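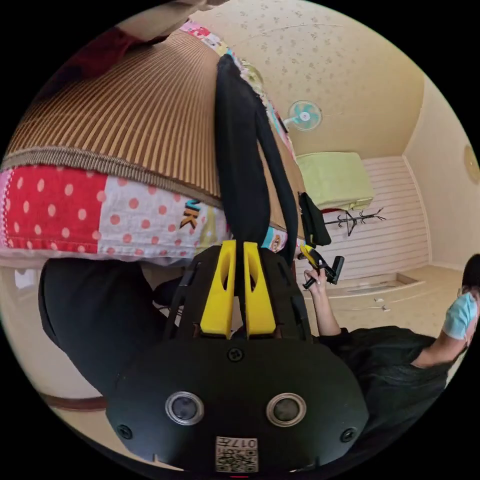
Figure 3. Black strap against tan and brown stripes and a patchwork border.

Home Issues Articles Submit Contact
Filed under: Domestic Space and Textiles

4.2 The bed as a work surface

Earlier writing on the Gorcombe homes treats the bed as a poor substitute for a table. The argument runs that people sort and fold clothes on beds when they lack a flat, firm surface at standing height, and that they would stop if given one. We doubt this. In the 23 homes we visited, most had a table of some kind within a few steps of the bed, and garments went to the bed anyway. The Ralamis folding guide, which calls for a hard top and square corners, was known in five of the homes and followed in three, and even there mainly for shirts.

We are also unsure what a "clear surface" means in this literature. The Osuro checklist asks the visitor to mark a bed as clear or in use. A bed with a woven mat spread over it, a patchwork quilt pushed lengthwise against the wall and a crumpled black garment left on the mat could be marked either way. The quilt is bedding, so it belongs there. It also takes up part of the width, and small things get set on top of it. Two visitors working from the same checklist disagreed on beds of this sort often enough that we stopped using the item.

Pattern adds a smaller problem. Dark clothing on a striped mat is easy to find, and a dotted or printed cloth lying near a patchwork quilt is much harder. None of the published timings allow for this. When a paper reports that sorting went faster in one home than in another, the reader cannot tell whether the person was quicker or the bedding was plainer.
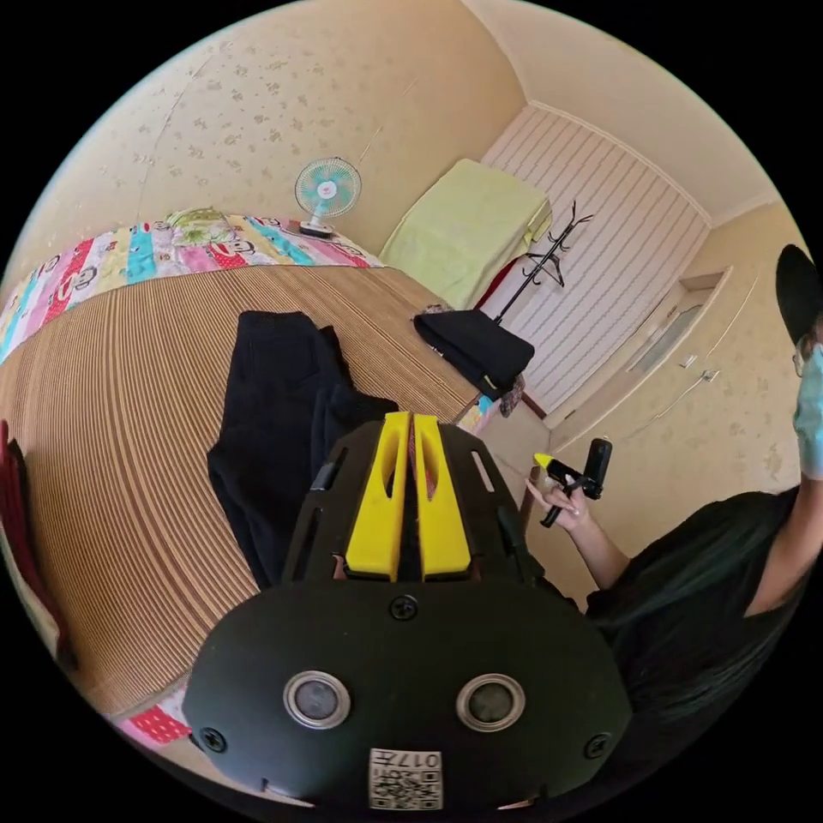 4.3 Trousers and the limits of the fold count

The Staniforth score gives one point for each completed fold and divides by the time taken. It works tolerably well for towels. For trousers we think it measures very little. A good share of the handling happens before any fold: finding the waist, separating the legs, lifting the garment so the cloth can hang out of its creases. Held up at one end, a pair of trousers will often twist into something like a rope while a leg spreads out at the other, and that twist has to be dealt with first.
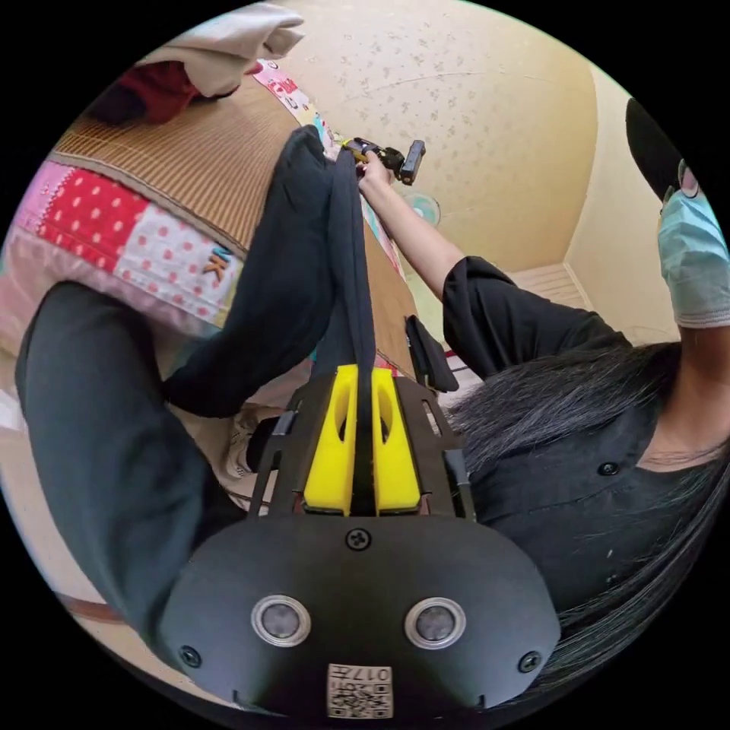 All of this scores zero. A person who bunches the legs together and folds twice will beat a person who straightens them with care, and the score has no way to record which result would be fit to put in a drawer. Its defenders reply that the differences even out over a long session. Our sessions ran up to 20 minutes and we saw no sign of it, though longer ones might show something different.

We therefore report handling time and fold count separately in the next section and make no attempt to combine them. Bags and straps are left out of both. A strap has no agreed folded state, and the categories offered so far (coiled, tucked, loose) seem to us to have been written at a desk.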